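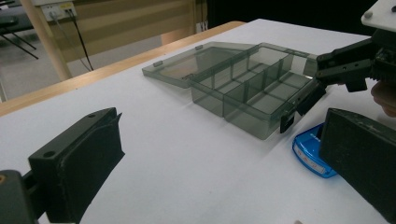 Compartment box on the work table, lid open, gripper on the short end of the base.

Progress report, Danis handling project
Prepared by Hamdia Berhe for Ketill Bergmann
4 Jan 2018

Work done
We have logged 378 of the 478 box-handling runs planned for this phase. The remaining runs are on hold because of the fault described below.

Fault
On run 378 the gripper did not release when told to. It kept its hold on the rim of a compartment box and the grip force went on rising until Abdelilah Younis hit the stop button. The base cracked at one corner. No one was hurt, but Abdelilah had reached toward the box a moment earlier to steady it, and we are treating this as a safety matter.

Kornél Szilágyi went through the logs the same afternoon. The controller had lost the force reading and carried on with the last good value. We then found 11 earlier runs with a shorter dropout of the same kind. None of them caused damage – the reading came back in time – but we should have caught them in September, when the first one was logged as noise.

Action so far
The sensor cable has been replaced and rerouted. The controller now stops the arm on any lost reading. Hands stay off the table while the arm is powered, and a second person stands at the stop button. Angus Sutcliffe is rewriting the run sheet to match.

Still open
Medari has the old cable and has not reported back. We have not yet tested the new stop rule with the lid closed and the box loaded.

Budget and schedule
The cable and spare boxes came to $188, paid from the parts line. We ask for two more weeks to finish the remaining runs.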